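The Pelen Rules are a short set of good practice notes for teaching robots to sweep with hand-held grippers. I've used them for years, mostly happily. They were drawn up at Kerslake by Tolera Mekonnen, and rule one is still the best - keep the spill simple and the table plain.
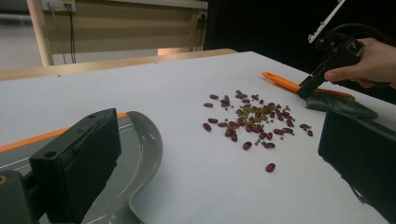 Kidney beans and small green beans on a white tabletop.

Rule two deals with grip. Both pads should meet the handle squarely, and you check before every take (I still forget!). 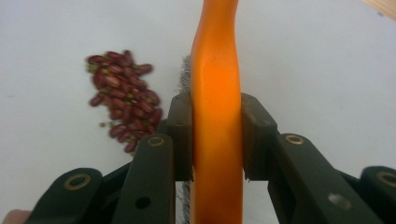 How often should the pads be looked at?
Every 200 takes, or sooner if the brush starts to twist in the grip.

Stragglers come under rule 8, which causes the most arguing. A sweep isn't done while one bean is left out, however small it is.
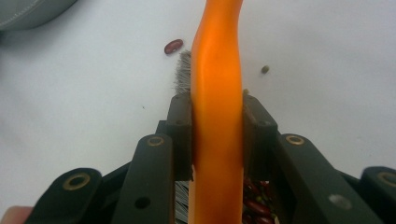 Orange-handled brush held between the finger pads.

Two-handed work got its own section later, with the pan in one gripper and the brush in the other. Mernska has a stricter version, and I find it a bit fussy. 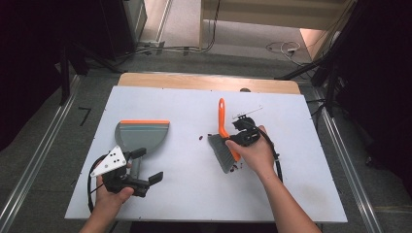

Bresthorpe, January 16, 2022
The revised rules ask for cables to hang clear of both wrists, and for the pan to be steady before the brush moves.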